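Oficina de cozinha do Loureiro recomeça em abril com nova bancada de louça

Imprimir | Enviar por e-mail
Tempo de leitura: 5 min

O centro comunitário Loureiro retoma em abril as sessões de organização doméstica, interrompidas durante o inverno por causa de uma infiltração no teto da sala pequena. A primeira sessão é num domingo, às 15h, e trata daquilo que os inscritos mais pediram na ficha de inscrição: como lavar, escorrer e arrumar a louça numa cozinha com pouco espaço.

O programa mantém o formato do ano passado. Cada sessão dura duas horas, com um intervalo a meio, e junta uma parte de conversa a uma parte prática na bancada. Há 26 lugares. As inscrições fazem-se na receção do centro ou por telefone, durante o horário de expediente, e custam 5 euros, valor que inclui o chá e as folhas de apoio. Quem já frequentou o módulo da despensa não precisa de voltar a preencher a ficha.

Dagmar Vávra, que orienta as sessões, escolheu começar pelo escorredor. Segundo a formadora, muitas cozinhas pequenas têm um escorredor que nunca chega a ficar vazio: a louça do almoço ainda lá está quando chega a do jantar, as peças vão-se empilhando e as de baixo demoram a secar. A proposta é simples e passa por tratar o escorredor como um lugar de passagem, com uma hora certa para ser esvaziado.

Na parte prática, os participantes aprendem a distribuir as peças pelo escorredor. Os pratos ficam de pé, entre os arames curvos, com a mesma face virada para o mesmo lado. As tigelas pedem mais cuidado. Pousadas direitas, guardam água no fundo. Viradas completamente para baixo sobre uma superfície lisa, ficam com o bordo molhado e o interior abafado. Vávra recomenda deixá-las de lado, inclinadas, numa das pontas do escorredor, onde não tiram lugar aos pratos.

A bancada usada para os exercícios tem tampo de madeira e é encostada às paredes claras da sala. O escorredor fica ao centro, mais para trás, e os têxteis dobrados vão para uma caixa branca de plástico no canto.

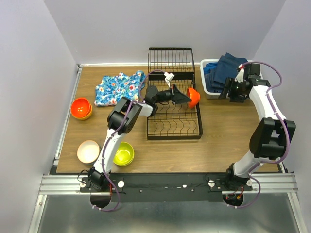 Para Ivone, de Starnstead, a parte dos panos foi a que mais lhe serviu na edição anterior, e conta que em casa dela o escorredor só deixou de transbordar quando os panos de secar passaram a ter sítio próprio, ao alcance da mão, em vez de ficarem numa gaveta do outro lado da cozinha.

Os panos ocupam, de facto, boa parte da segunda hora. A regra ensinada é separar o que está em uso do que está guardado. O pano em uso fica junto ao escorredor e vai para lavar ao fim do dia. Os restantes são dobrados todos com a mesma largura e arrumados numa caixa sem tampa, de maneira que se possa tirar um sem desmanchar a pilha. A formadora aconselha ainda a agrupar os panos por cor, escuros com escuros, o que facilita a separação da roupa na altura de fazer a máquina.

Sobre a escolha do escorredor, o centro não recomenda marcas. As folhas de apoio limitam-se a alguns critérios: que caiba na bancada sem tapar a torneira, que tenha espaço entre os arames para os pratos fundos e que se possa levantar com uma mão para limpar por baixo. Os modelos de arame devem ser passados por água quente e secos com um pano uma vez por semana, com atenção às junções, onde o calcário se acumula primeiro.

A sessão seguinte será dedicada às gavetas dos talheres e às tampas das panelas. Segue-se uma sobre o armário debaixo do lava-loiça, adiada do ano passado. As datas vão ser afixadas à entrada do centro.

Os materiais são fornecidos, mas quem quiser pode levar até 2 peças de casa que lhe deem trabalho a arrumar, como uma travessa grande ou uma tigela funda. As peças devem vir lavadas e com o nome do dono numa etiqueta. A sala tem acesso pela porta lateral, junto ao estacionamento das bicicletas, e abre quinze minutos antes da hora.

Comentários

M. Tavares
Fui ao da despensa e gostei. Podiam fazer uma sessão ao fim da tarde durante a semana? Ao domingo é complicado para quem trabalha por turnos.

rosarinho_p
As tigelas inclinadas já faço há anos, aprendi com a minha avó. O meu problema são os copos altos, que no escorredor de arame tombam sempre. Falam disso?

Dagmar Vávra
Falamos, sim. Os copos entram logo a seguir às tigelas. Traga um dos seus, se puder.

Álvaro
É possível levar uma criança de nove anos? Em casa é ela que seca a louça.

Helder C.
Telefonei hoje de manhã e ainda havia lugares. Atenção que a receção fecha à hora de almoço.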